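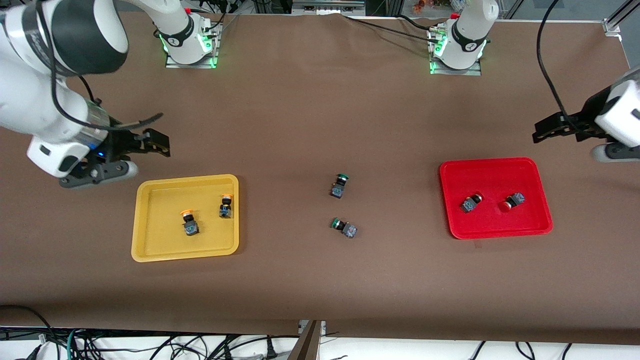

Right, so I've had the Fekidura benchtop for four months now and I think I've earned an opinion. It's the big one, the 300 cm length in the oiled finish, and it lives along the back wall of my garage where the ping-pong table used to be (RIP).

I went back and forth between this and the Stena for ages. The Stena is cheaper and comes with drawers, but I leaned on the display one in the shop and it wobbled, and that was that for me. The Fekidura set me back $2999 with the legs, and yes, I did have to sit down for a minute after paying.

Assembly first. Get a mate. The top weighs 61 kilos on its own and the instructions cheerfully tell you to "turn over the unit", as if that's a thing one person does before morning tea! The legs bolt on with a hex key that comes in the box, and you'll want to bin that and use a proper socket. The holes all lined up, which is more than I can say for the Heinonen shelving I put together last July. Still cranky about that.

The colour is lovely, a bit darker than it looked on the website. The oil finish marks if you leave a mug on it, but a light sand and a dab of the Civarik wax and it comes good again. I've spilled glue, paint and most of a flat white on mine. Glue was the worst. Get to it early.

Gripes? The levelling feet are plastic, at this price, and one had already chewed its thread by Christmas. Customer service posted me a new set for free, but it took three emails and they sent the wrong size the first time. Also there's no lip or channel along the back, so pencils and screws roll straight off and down behind. I've tacked a strip of pine offcut along there and it does the job, though I shouldn't have to.

The height is spot on for standing work. I'm on the tall side and my back has stopped complaining, but if you're shorter, have a go at one in a showroom first, the feet only give you a tiny bit of adjustment.

4 stars from me. It'd be five with metal feet.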